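Does oiling a butcher-block top really need a subscription?

Plulside is now selling a "surface care plan" for wood counters and tables: a small bottle of Ermont oil in the mail every 2 months, plus reminders on your phone. Their flyer says they have 4000 members already. Maybe so -- I'd like to know how many remember signing up.

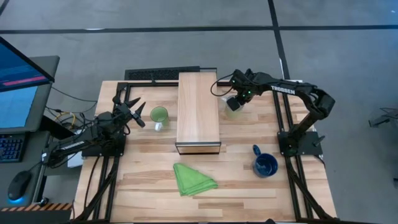 My own top has had plain mineral oil from the drugstore for 12 years. I wipe it on when the wood looks dull, leave it overnight and rub off the extra in the morning. Some winters it gets two coats, some summers none.

The flyer also claims the oil "feeds" the wood. Wood is dead. It doesn't eat. Oil slows down water getting in, and any food-safe mineral oil will do that.

If you've tried the plan and kept it past the free bottle, write in and tell me why.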